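Handling Project, Wustcombe group
Handout 7: Garments on the two-arm rig
Issued 5/20/19

What this handout covers

Last time you picked up rigid blocks from a tray. The blocks kept their shape, so one grasp point was as good as another. Cloth changes shape as soon as you touch it, and most of the work this week is in choosing where to touch it.

Read the whole sheet before you book time on the rig. The exercise itself is short. Setting up and writing up will take most of the session.

Before you start

Check that both arms are in the rest position and that the emergency stop is within reach of the person at the keyboard. Open and close each gripper once from the Jokodar panel. If a finger sticks or stops short, write it in the rig book and use the other station.

Set the closing force to 15 on both sides. The default left over from the block exercise is too high and will mark thin fabric.

Put one garment on the soft surface. Don't fold it or smooth it out. Drop it from chest height and leave it as it lands.

The exercise

1. Look at the garment and decide which parts you can name: collar, cuff, hem, armhole. Write them down with your confidence for each.

2. Choose a first grasp point. Collars and hems are usually best, being thicker than the rest and easier to pinch. Avoid large printed areas, which are stiff and tend to slide out.

3. Close one gripper on that point and lift slowly. Keep the second gripper open and out of the way until the first has a firm hold.

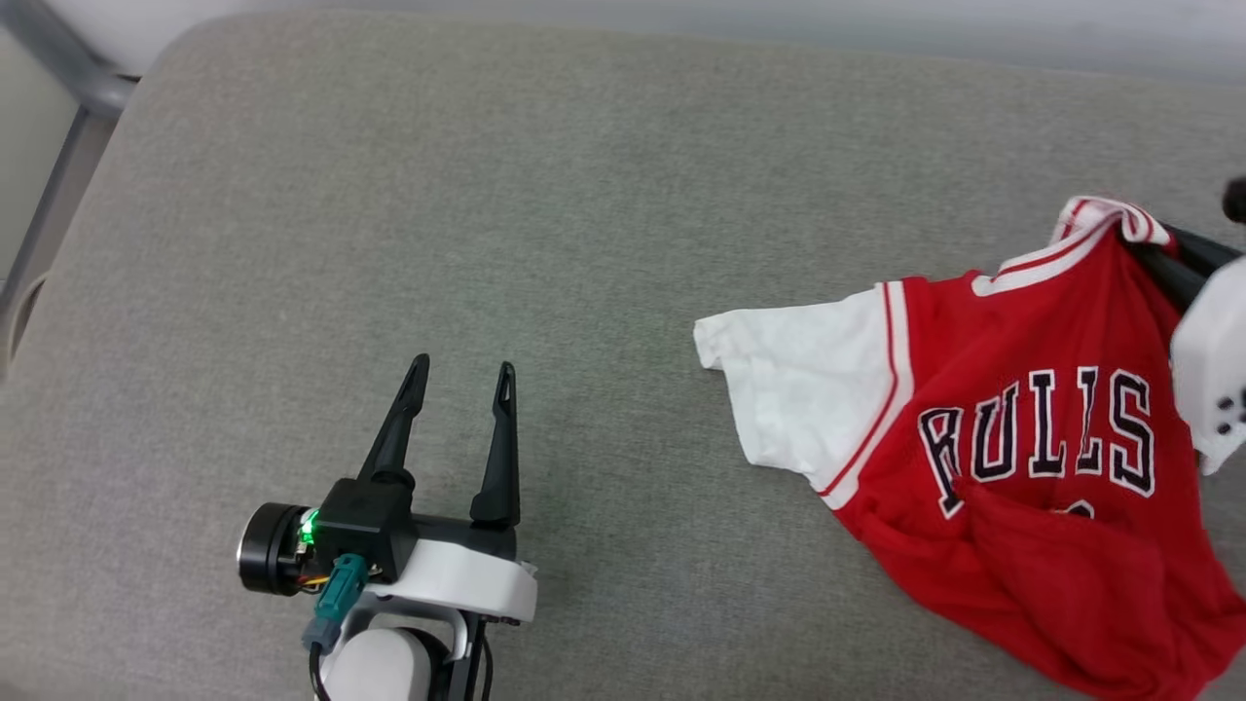 4. Stop the lift while part of the garment is still resting on the surface. If you raise it all the way, it will swing, and you will have to wait for it to settle before the second arm can do anything useful.

5. Find a second point, ideally the opposite end of the same edge, and bring the other gripper in from the side. Coming in from above often pushes the cloth down and away.

6. Save the log before you release. The recorder holds 2,000 samples and then overwrites from the beginning — a slow lift can fill it.

What to hand in

One page per pair. Give the first and second grasp points, whether each hold lasted, and a sketch of the garment as it landed. Failed attempts count the same as successful ones for marking, as long as the log is attached.

For background, read the section on edges in the Ševčík notes, from page 113. The Dovent manual has the gripper limits in its appendix. You don't need the chapter on suction cups for this course.

Next week: folding a sleeve with both arms. Bring your logs.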